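关于我们

Poludero 是一家独立唱片厂牌，同时经营一间录音室和一家邮购唱片店。我们主要发行吉他音乐：后硬核、自赏、器乐摇滚、慢速金属，也有几张很难归类的专辑。厂牌目前在册的发行共195种，包括专辑、EP、单曲和少量现场录音。

厂牌最早是 Wafula Mfaume 和 Rhona Rutherford 两个人做起来的。Wafula 当时在一支乐队里弹贝斯，Rhona 给几家演出场地调音。他们录了一盘四首歌的磁带，自己转录，自己折封套，在演出结束后摆摊卖。第一批卖完之后，别的乐队来问能不能也帮他们做一盘。前三年基本就是这样过来的，没有办公室，库存放在 Rhona 家的走廊里。

厂牌的名字取自那盘磁带B面的最后一首曲子。有人问过这个词是什么意思，它没有意思，是排练时随口唱出来的音节。

我们发行什么

我们每年发行十张左右的新专辑，另外重新发行一些早已绝版的录音。选择作品没有固定标准，通常是厂牌里至少有两个人愿意反复听，才会进入讨论。我们不要求艺人签多张专辑的合约，每张单独谈，合同正文只有四页。

录音母带的所有权归艺人。厂牌取得的是一定期限内的发行授权，到期后可以续，也可以收回。销售收入扣除制作成本后对半分，每半年结算一次，账目明细随款项一起寄出。

重新发行的工作由 Elikem Opoku 负责。他会先找到原始母带，找不到时才用状况较好的黑胶转录。Kirui 乐队的首张专辑就是这样做出来的：两轨母带有一段受潮，第五首的前奏最后用了鼓手保存的试压片。唱片内页里写明了哪一段来自哪里。

录音室

录音室叫 Neltov，位于一栋旧印刷厂的二层，分为一间大录音间、一间控制室和一间小隔音间。大录音间层高较高，适合整支乐队同期录音，鼓的自然混响比较长，需要干一些的声音时可以拉上厚帘。

我们有一台二十四轨开盘机，也可以直接录入电脑。吉他音箱以电子管箱头为主，另有几台晶体管箱头，录低调弦的节奏吉他时用得比较多。效果器放在控制室的架子上，来录音的乐队可以随意取用，用完请放回原处，并把电池取出。

录音室对外出租，不限于本厂牌的艺人。按天计费，一天从上午十点到晚上十点，含一名录音师。混音和母带处理另计，也可以只送文件过来做。驻室录音师是 Jabari Masanja，他混过我们目录里大部分的器乐专辑。如果想和他合作，请尽早联系，他的时间一般要提前两个月安排。

邮购

厂牌的唱片可以直接从我们这里邮购，同时也代售其他小厂牌的作品。店里现有2,252种唱片，其中黑胶1,605种，其余为CD和磁带。目录每周更新，卖完的条目会保留在网页上，标注“缺货”，方便查阅曲目和制作名单。

二手唱片由 Fouzia Sethi 逐张试听后定级。我们使用四个等级，封套和唱片分开评定。有明显底噪或跳针的唱片不出售。收到货后如果发现品相与描述不符，三十天内可以退回，邮费由我们承担。

订单一般在两个工作日内发出。黑胶取出封套后与封套并排装入外袋，再用硬纸板夹好，这样可以避免运输途中内袋撑破封套的边缘。若希望保留原塑封，请在订单备注里写明。

现场演出

每年六月我们办一场名为 Rosov 的小型音乐节，为期两天，场地能容纳305人。演出阵容一半是厂牌艺人，一半是从来信和小样里选出的新乐队。所有乐队报酬相同，演出时长也相同，出场顺序抽签决定。场内提供耳塞，入口处领取。

演出录音由录音室团队完成，经乐队同意后，部分会以数字形式发行。过去几届中，有两支乐队决定不公开录音，我们只把文件交给了他们自己。
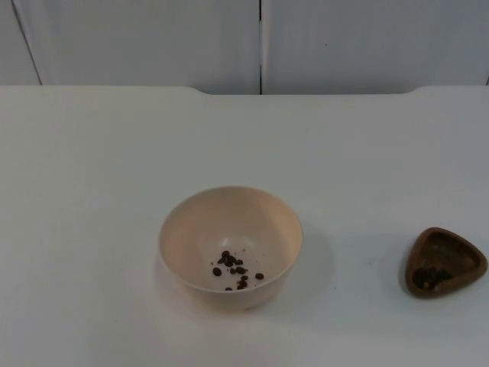
投递小样

欢迎寄来小样。请遵守以下几点：

一、发送可在线收听的链接，不要在邮件里附音频文件。
二、三首歌以内，把最想让我们听的放在第一首。
三、注明乐队所在城市、成员和录音地点。录音质量不影响我们的判断，排练室里录的也可以。
四、实体小样同样接受，但无法退还。

每一份小样都会有人听。回复可能需要六到八周，音乐节筹备期间会更久一些。如果三个月后仍未收到回信，可以再写一封提醒我们。

工作人员

Wafula Mfaume：厂牌发行、合同
Rhona Rutherford：录音室管理、音乐节技术统筹
Jabari Masanja：录音、混音
Elikem Opoku：重新发行、档案、唱片内页文字
Fouzia Sethi：邮购、二手唱片、客户来信

联系与到访

录音室不设门市，来访请提前约定时间。邮购订单可以自取，下单时选择“自取”，收到通知后在下午两点到六点之间前来，从院子一侧的楼梯上二层，按右边的门铃。院内可以短时停车装卸器材，货梯只到一层半，大件音箱需要再抬一小段台阶。

媒体索取试听文件和高清封面，请写明刊物或节目名称。电台节目可以直接使用我们目录中的任何曲目，播出后告知曲名和日期即可，便于我们向艺人报送。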